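From: Chaimae Soliman
To: Monell Kitchens list
Date: July 2022
Subject: Re: Granite care, and bottles on the counter

Hello all, and thank you to everyone who wrote back to me off-list about the grout. I've been meaning to sit down and answer Unathi properly, and now I have a cup of tea and a quiet hour, so here goes (settle in, I do go on).

We have the speckled granite, the beige and brown and gray kind with black through it, on the island and by the sink as well.
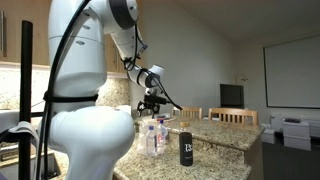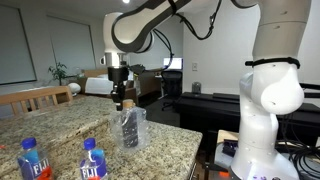 Unathi Cele wrote:

> Does anyone else find that the busy granites hide everything? I
> wiped ours down twice last night and still found a sticky patch
> with my elbow this morning. Also, we are a family that leaves
> drinks standing all over the island, and I'm wondering whether I
> should be worried about rings. The man who sealed it said to
> redo it every 2 years but the leaflet from Dosteo says every
> year. Who do I believe? And what are people using for everyday
> wiping? I'm tired of streaks.

Unathi, yes, yes and yes. The pattern hides crumbs so well that I now go by feel. I run the flat of my hand along the whole length before I cook, and I turn the under-cabinet lights on even in the daytime, so that the spills along the back show up a little shiny. My mother-in-law had plain white counters for years and thought I was being lazy when I said mine looked clean. Well, hers told on her and mine keeps my secrets!

About the rings. Plain water has never left a lasting mark on ours. You'll get a dark circle under a bottle that has been sweating, and it gives you a fright the first time, but ours has always faded by the next morning. Oil is the one I'd fuss over. We had a bottle of olive oil that dribbled down its side all one November, and the spot it left is still there if you know where to look. I finally put a saucer under it, and I keep the vinegar on the same saucer for good measure.

As for how often to seal, I wouldn't go by either of them. Drip a spoonful of water on the spot you use most (for us that's right beside the sink) and go fold some laundry. If the stone has gone dark when you get back, it wants sealing. If the water is still sitting up in a bead, leave it be. Our island gets far less splashing than the sink side, and I've sealed the one without bothering about the other plenty of times.

For everyday wiping I use warm water with a very small squirt of dish soap, then a second cloth that's only damp, then a dry one. The streaks are nearly always soap. I tried the Trosura spray when my sister gave me a 500 ml bottle of it, and it smelled lovely but left a film I could write my name in. Maybe I used too much, I usually do.

One more thing while I have you. Does anybody know a good felt pad for wooden chairs? Ours have the curved backs with slats, and they get pushed right up against the counter. I'd like something for the back rail as well as the feet. The Younis ones were recommended to me, but they peeled off in a week.

Warmly,
Chaimae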